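3. Daylight, glare and the sheer curtain

3.1 Why the window edge matters

Most of what residents told us about light in their apartments came back, sooner or later, to the window edge. We had planned the interviews around lamps and ceiling fixtures, and in the first week we kept steering people back to those topics. Darcy Tomoana was the one who suggested we stop steering. From then on we let each resident talk from wherever they liked to sit, and the transcripts became so much richer! People spoke about plants that would only bloom on one side of the room, about reading chairs dragged across the floor each June, and about the pleasure of a warm ledge to lean on.

The Flavstead district is a good place for this kind of work. Its older towers have deep rooms and modest openings, while the newer ones have large panes, so the two can be compared within a short walk.

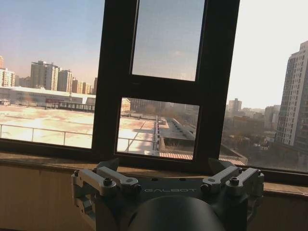
Figure 4a. Large window with a tan sill spanning its width.

We spoke with residents of 30 apartments and asked each of them to keep a light diary for 13 days. The diary was deliberately simple: the time, the position of the curtain, and a few words on how the room felt. Rawan Karaki designed the page so that it could be filled in while the kettle boiled, and several residents kept going long after we had collected the last sheet. Those extra pages are not part of the analysis, but they are lovely to read.

3.2 Open, closed and in between

Earlier work in our group treated a curtain as having 2 states. The diaries show how much that leaves out. Residents described pulling the fabric to the shoulder of a chair, or leaving it gathered at one side and opening the window for air. One wrote that she wanted "the sky but not the sun," and moved her curtain a hand's width at a time through the afternoon until she got it.
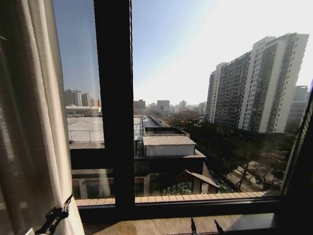 Figure 4b. Open window with a cream sheer gathered at the left; city skyline beyond.

We coded these in-between positions by the share of glass left uncovered. Fares Hijazi and Gonzalo Benítez each coded the full set, then met to settle the entries on which they differed. Most of the disagreements were over the word "half," which residents used very freely indeed.

3.3 Weave and view

The second surprise was how closely people had studied their own fabric. We expected comments on color. What we got were careful accounts of weave, of folds, and of the way a view can be softened without being lost.

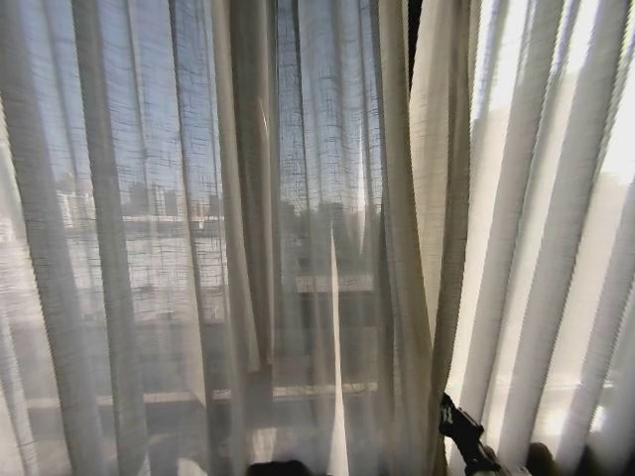

An open weave was valued most by residents who spent long hours at home and wanted to keep some sense of the weather and the street. A denser one was preferred where a neighboring tower stood close. Illuminance at the desk, which peaked at 830 lux in the Lallum building, told us little about which group a resident would fall into – the distance to the nearest facing window told us far more. We find this really encouraging, as that distance can be read from a site plan before anyone moves in.

Shayne Kereama has begun a follow-up on folds, asking how fullness changes both privacy and brightness for the same cloth. 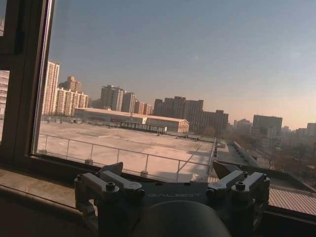 3.4 Limits of the diary method

Diaries favor people who enjoy writing, and ours were kept in a single season. Evening entries are thin, and bedrooms hardly appear at all. We would love to see the same page tried in winter, when the low sun reaches much deeper into a room and the curtain has a different job to do.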